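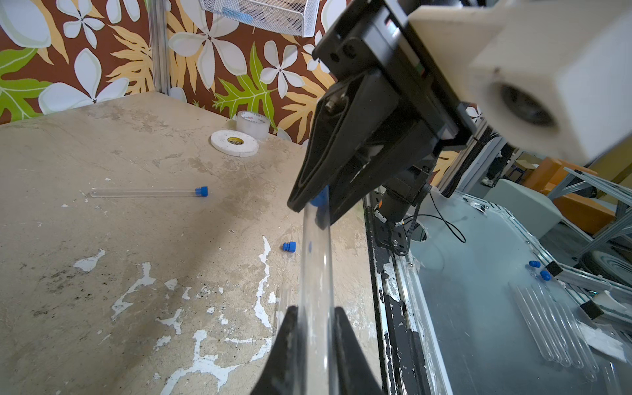 Bimanual stoppering: policy is great at approach, bad at the last few millimeters. More demos or different demos?

posted by mestura_nights

Hi all, longtime reader, first time I've had something worth asking. I'm working on a two-arm task for my master's project: one gripper holds a clear test tube upright, the other one handles the blue stopper. Wrist cameras on the grippers, plain imitation learning, nothing exotic. The policy predicts short chunks of motion from the camera views and the joint positions, and that's it. No force sensing, which I suspect is going to come up.

So far I have 1,811 teleoperated demos, which took most of May and a lot of coffee. I run 30 trials whenever I train a new checkpoint. The approach phase looks lovely. The arms come together, the fingertips get right up next to the stopper, and then it all goes mushy. Either the second gripper hovers beside the stopper like it's thinking about it, or it closes a hair too early and knocks the thing sideways. My best checkpoint finished 8 of the 30, and I've been staring at the failures ever since.

The weird part is that training on my first 1,000 demos gave me the same 8. So everything I collected after that bought me nothing?? (I checked that I was loading the full set. Twice.)

My advisor says collect more. My labmate says the clear tubes are the problem, because the cameras hardly see the walls, only the shiny highlights. I don't want to spend another month at the table if the answer is something dumb. Has anyone gotten past this kind of plateau?

Oh, and the table stays as is. It's old and chipped and stained and I'm not allowed to swap it, so please don't start there.

Chi-keung Hsieh

Been through almost exactly this with vial caps, so you have my sympathy!

I'd bet your demos are too good. By the time you recorded the later ones you were an expert, and an expert goes straight to the stopper every time. The policy never sees what it looks like to be a little off to the left and come back. Then at test time it drifts a little off to the left, and it's in a place you never showed it. More clean demos won't fix that, and your two matching scores fit the story pretty well (though with 30 trials you could easily have a real difference hiding in the noise, so don't read too much into a tie).

What worked for me was recording short recovery clips. Let the policy run, wait until it starts hovering, take over with the teleop, fix it, save only the fix. They're quick to do and kind of fun compared to full demos. I'd start the takeover early, before the stopper gets knocked, and mix up where the tube sits between the fingers. If you always grab the tube at the same height it'll learn that height and nothing else.

Two more things to look at before you collect anything:

Watch your recordings at the moment of contact and see whether you paused. I paused constantly! I'd line up, hold still, squint, then go. The policy learned the holding still part perfectly and never learned when to stop doing it. Trimming the idle steps got rid of most of my hovering overnight.

Also check your image size. A stopper next to a fingertip is a small thing, and if you shrink the wrist view a lot before it goes into the network, the gap you care about might be a couple of pixels. Try a crop around the fingertips along with the full view.

On the clear glass or plastic or whatever yours is, I wouldn't panic. The stopper is bright blue and it's sitting at the end you care about.

zeldale_tom

Get a force sensor. Cameras can't feel anything.

sukprasert88

I agree with most of what Chi-keung wrote, but I'd change the scoring first. "Finished or not" throws away so much. Score each trial by stage: tube held, fingers at the stopper, stopper gripped, stopper where you want it. When I did that on my own setup I found out two checkpoints with the same final number were failing in totally different places, and I'd been treating them as the same model for weeks.

Write down the starting positions too and reuse them for every checkpoint. I put little marks on a sheet of paper and set the loose parts on the marks. Boring, but now a change in the score means something.

And I wouldn't skip the force question forever. You can get a rough version for free by feeding in the motor current from the gripper, if your hardware reports it. Mine was noisy and it still helped with the closing too early thing.

mestura_nights

Ok I went and looked at the recordings and I pause EVERY time. It's painful to watch. Trimming tonight, then recovery clips, and I'll redo the scoring by stage before I tell my advisor anything. No current readout on these grippers as far as I can tell, but I'll dig through the driver.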